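News > Community > Housing and Neighbourhood

Refurbished lounge at Okgate opens to residents

12 comments

Residents of the Okgate housing scheme will have the use of a refurbished ground-floor lounge from Monday, following the completion of works that began in February. The lounge serves all 62 households in the scheme and will be open daily until 10 pm.

The principal purchase is a long sectional sofa in cream leather, supplied by the furniture firm Skjelbred. It has a buttoned backrest, a row of padded headrests and a channelled seat, and stands against a plain pale wall. The previous seating had been in use for many years and was removed at the start of the works. The Osturgate Housing Association, which manages the scheme, consulted residents before the order was placed, and received 40 written replies. Most asked for a single large sofa in preference to separate chairs. A smaller number asked for a darker colour, and the association has undertaken to review how the leather is wearing at the end of the first year.

Cushions in muted teal and pale grey were chosen to go with the cream. The teal fabric has a woven texture, and the association's housing manager, Daithí Ó Conaill, said that the colour had been selected from samples shown at the residents' meeting. 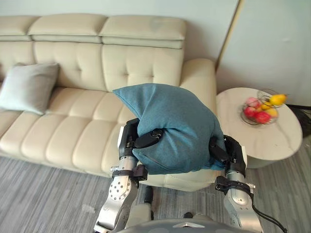
Care of the furniture

The association has issued short guidance on the care of the lounge, a copy of which has been delivered to each household. Residents are asked to observe the following points.

Cushions should be shaken out and pressed back into shape at the end of the evening, then set upright against the backrest with the seat left clear. The fabric creases readily when a cushion is squeezed or sat upon, and regular plumping will help the filling to keep its form.

The headrests are the part of the sofa most likely to show marks. A soft, slightly damp cloth is sufficient for light smudges. Household sprays and scented wipes should not be used on the leather.

Food may be taken in the lounge, but hot dishes should be kept to the tables - the channels in the seat are difficult to clean once crumbs or liquid have settled in them.

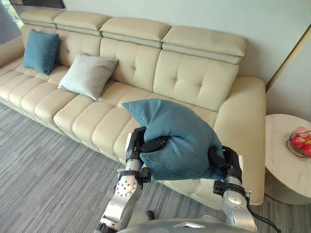 Bookings and opening hours

The lounge may be reserved for private gatherings on payment of a refundable deposit. Bookings are limited to 2 per household in any quarter, and may be made at the scheme office or by post. The room will remain open to all residents when no booking is in place.

A coffee morning will be held on the opening day from 10.30 am, with refreshments provided by the Tino café. No ticket is required.

Mr Ó Conaill thanked residents for their patience during the works. "We are grateful to everyone who replied to the consultation," he said. "The room belongs to the whole scheme, and we hope that it will be well used." Comments on the lounge, including suggestions for further cushions or lighting, may be left at the scheme office during normal hours.

192 shares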